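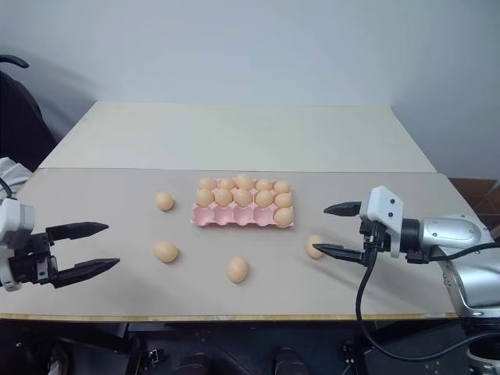

Vikas Nautiyal wanted to know if eggs left out overnight are still ok to hard boil, and whether brown ones peel worse than white. Store bought, from Stinholm, kitchen gets up to 72 in the evening. Needs 40 deviled halves for a family thing.

Kanaujia
Toss them. Store eggs in the US are washed and chilled, once they've been cold they need to stay cold. Two hours out is the limit. Overnight is way past that. I know it hurts, eggs aren't cheap — still cheaper than everybody getting sick.
Color makes no diffrence for peeling. Age does. Buy them a week ahead, start in boiling water not cold, 12 min, then ice bath.

Senance
my grandma kept hers on the counter her whole life and was fine

Kanaujia
Unwashed from her own hens? Different thing.

Gerkico
Agree on the older eggs. Also steam them if you have a basket, shells come right off. Peel under running water, start at the fat end. I did a big batch last November and only tore two. Boil a few extra anyway, and dont fill them till the day of — they get watery.
Posted 2019-06-08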